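4. Fitting and caring for your child's sandals
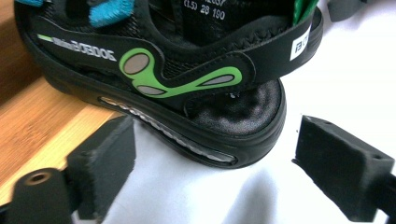
Before the first wearing, do set aside a few quiet minutes with your child sitting down – a wriggling foot is very hard to measure, as every parent knows!

1. Take out any packing left inside, right down to the toe, and feel along the inside with your fingers.

2. Find the size printed on the inner surface and compare it with the chart in section 2. Children's feet grow in fits and starts, so please measure again even if you did so in May.

3. Open the strap fully, slide the foot in and ease the heel gently back.

4. Fasten the strap over the top. You should be able to slip one finger underneath.

5. Let your child walk up and down the hall a few times, then look for red marks.

Note: sand and grit love to settle along the rim of the sole. An old, soft toothbrush and lukewarm water will shift most of it.

Caution: never wash the sandals above 40 degrees or dry them on a radiator. Stuff them loosely with a cloth and leave them somewhere airy overnight – the shady side of a porch is lovely for this.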